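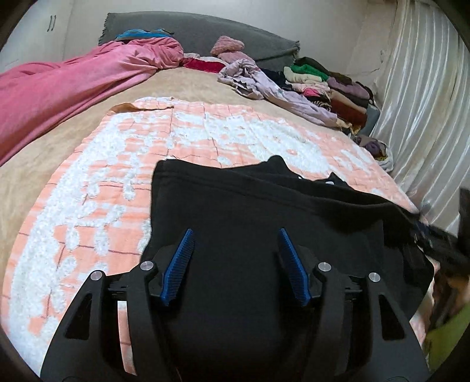

*Hand-held gripper on a dark garment, bedroom station, Grokik open day.*

# Grokik open day: folding and tidying clips

Thank you for stopping by! This folder holds the recordings from the open day we held at Tindar in March, when we set up a few household corners and let our visitors try their hand at the tidying work our robots are learning. It was a long and very cheerful afternoon, and we are still a little hoarse from all the talking.

## What's inside

- 2275 clips in total, of which 2000 are for training and the rest are held back for testing
- 50 clips set aside as a small starter pack, in `starter/` (please begin there if your connection is slow)
- one plain text note per clip, giving the station and the task

The stations were a bed, a kitchen counter and a shoe rack. The bed was by far the favorite – people lined up for it right until closing time – so it has more clips than the other two put together.

## How the demonstration went

Each visitor got a short lesson from one of us, then picked up the gripper and worked with the blue finger pads the way you would use a big pair of tongs. We asked everyone to go slowly and to take hold of a garment near an edge or a hem, and then mostly left them to it. Almost 200 of the clips come from people who had never held one before, and you'll find plenty of second and third tries in there, which we have kept on purpose.

Soft, thick things like sweatshirts and towels were the easy ones to talk people through. Anything with ruffles took a good deal more patience!

## Please note

Sound has been removed. Task names were typed in by hand at the station, so "fold top" and "fold sweater" may well mean the same thing. We mean to tidy those up in the next version.

The stations were built by Sukley, and the clips were sorted by El Khatib. If you find a bad file, open an issue with the clip name and we'll gladly take a look.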